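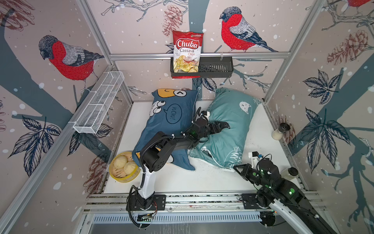 Hinojosa Middle School Robotics Club • Two-Arm Team

Hi! I'm Melquiades Sandoval, and I'm in the robotics club. My job this month is to explain our project to the fourth and fifth graders who might want to join next year, so if you are in fourth or fifth grade, this page is for you. (If you're a parent, you can read it too.)

First, the basics. A robot arm is a machine with joints, kind of like your own arm. You have a shoulder, an elbow, and a wrist. Our robots have joints too, and inside each joint there's a motor that makes it turn. At the end, where your hand would be, there's a part called a gripper. Ours are black and they have two fingers. You would be surprised how much you can do with two fingers! Try it at lunch. Pick up a grape with just your thumb and one finger, and then try to pick up a sweater the same way. The grape is pretty easy. The sweater droops all over the place.

That droopy problem is what our team is working on.

Why pillows are hard

A block is the same shape every time you pick it up. A pillow changes shape as soon as you touch it. Squish one side and the stuffing moves to the other side. Grab it by the very edge and you might only get cloth. So we have two pillows in our cell (a cell is the little space where the robots work, it has nothing to do with science class cells). One is dark blue with a cartoon on it and a speech bubble that says "¡NON!" and the other one is light teal with a cat drawn in white lines. Xóchitl Nava picked the cat. I wanted a shark.

Our task is called Wulano. It's just a word Xóchitl made up and it stuck. In Wulano, the two arms have to pick up one pillow together, move it to the other side, and set it down without bumping into anything. The left arm is named Zulance and the right arm is named Ultis. They each stand on a black base on a metal rail at the front, and they reach in toward the middle. The tricky part is that they have to share. If Zulance lifts too early, the pillow tips. If Ultis pulls too hard, it slides right out of the other gripper. Have you ever carried a couch with your brother? It's like that!

What all the other stuff is for

We also put in things that the arms have to stay away from. There's a round steamer basket with pale buns in it, and two little glass jars over on the right side, and a bag of Chuba cassava chips standing up in a black basket on the back bar. A real kitchen or bedroom has stuff in it, so a robot that only works in an empty box isn't much help to anybody. Jaqueline Nava (Xóchitl's big sister, she's in eighth grade) says the jars are the hardest because glass is see-through and cameras can get mixed up about where it begins and ends.

Oh, and the birds! The walls have bullfinches on them, plus pinecones and big dark leaves. I really like them. A busy wall makes the computer's job harder too. It has to learn that a bird on the wallpaper is not a thing you can pick up. My baby cousin hasn't learned that yet, by the way. He tries to grab the apples out of his picture book.

How a robot learns to do it

There are a couple of ways to tell a robot what to do. You can write a program with every single step, like a recipe: go forward, close the gripper, go up. That works fine if the pillow is always in exactly the same spot. Move it over by the width of your hand and the robot grabs air.

The other way is to show it. A person steers the arms through the whole job while the computer saves everything, the camera pictures and how much each joint turned. Then you do it again. And again. We call each one a try. So far our team has saved 897 tries, and Teodoro Zavala has done more of them than anybody because he has the most patience. After lots of tries, the computer starts to find patterns, like "when the pillow is turned this way, reach for that corner." One try takes about 54 seconds if you don't mess up.

The messed-up ones are my favorite to watch, but we label those so they don't get mixed in with the good ones.

Words to know

Joint: a place where the arm bends or turns.
Gripper: the robot's "hand."
Rail: the metal bar the arms are attached to.
Try: one time through the task, saved on the computer.

Rules in our club

Ms. Hunt (her first name is Liis, but we say Ms. Hunt) is very serious about these. Hands stay outside the cell when the arms have power. One person is always by the stop button. Long hair gets tied back. And if you change where something goes, you write it in the notebook, even if it's only a jar.

If you want to come see Zulance and Ultis, we're having a visiting day in October in the room next to the library. You can steer one arm with a helper standing by. Wear sleeves that aren't floppy, and bring your permission slip!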